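Mar 8, 2021

Siebe – quick update on the Kilteo app, sorry its short, build is running while I type.

Offline maps done. Bus times for Plekville load fine on older phones now, 9 testers on it since the last note. I-seul fixed the login loop. Still open: the widget goes blank after an update, Android only. Cyril is on it.

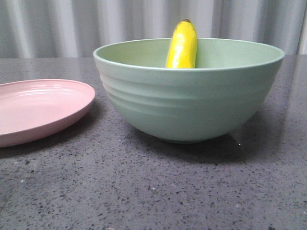 Money – on budget. Cheetham hosting bill came in at $300, will hold there until April. Store listing text is with Dennis, needs a trim.

Next: push alerts, then the Willia route data. They sent 100 stops, 30 have no names. Asked for a new file, no anwser yet. If it slips, alerts go out first and Willia waits for the next version.

Need from you – a yes or no on the paid tier. Call me any time after lunch.

Freya Bramwell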